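Two Hands, One Bed and a Pile of Beads

I have now spent a whole working day teaching a robot to tidy up, and my thumbs may never forgive me.

It started in October, when I got talking to the people at Ranura, a small outfit that collects hand-taught chores and turns them into training material for home robots. I'd pictured somebody typing code in a basement. What they do is much closer to babysitting! You strap in, you do the chore, you do it again with everything moved over a few inches, and then you do it again after that. I asked if I could try, they said sure, and could I bring short fingernails.

I got two setups. The morning was remote control, on a pair of arms from Schmieder that copy whatever you do with a smaller pair on the desk in front of you. I was terrible. There's a tiny delay, you can't feel a thing through the handles, and every time I reached for a coffee mug I shoved it another inch toward the edge of the table. Out of 44 tries they kept 6. (The mug survived, and I'm still proud of that.)

After lunch we switched to handheld grippers, one for each hand, and my mood improved a lot. No arms in the room at all. You hold the same kind of jaws a robot would have, you squeeze, they close, and what you did gets saved along with your movements. It took me maybe one snack break to stop thinking about my hands. You do lose your fingertips, though, and you miss them. Picking up a sock with two flat pads is fine. Picking up a bracelet off a bedsheet is a whole different afternoon.

Jewelry is where everybody slows down, I was told, and I believe it. Beads roll. Strings hook onto other strings. You go in for one piece and three come up with it, and then you have to decide whether to shake it loose (bad habit, the robot will learn to shake things) or set the lot down and start over. The house rule is to set it down. I shook it more than I'd like to admit.

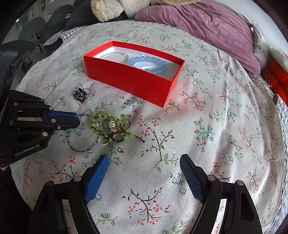 Blue grip pads closing in on the tangle. Two bracelets are in the red box, with plenty left on the sheet.

My best run that afternoon took 81 seconds for one piece, and I held my breath for most of it. The trick that finally worked for me was coming in low and almost flat, with one hand holding the cord down while the other pinched. I'd never have thought to explain that to anyone – I only noticed I was doing it when they played my run back.

The recordings go through a program called Sendley, which throws out the ones where you wander off or drop something and pretend you didn't. It tossed 8 of mine. A second company, Vadoteck, is going to train on what's left, and they've promised to let me come watch a robot try my bead technique. I've asked them to go easy on the mug footage.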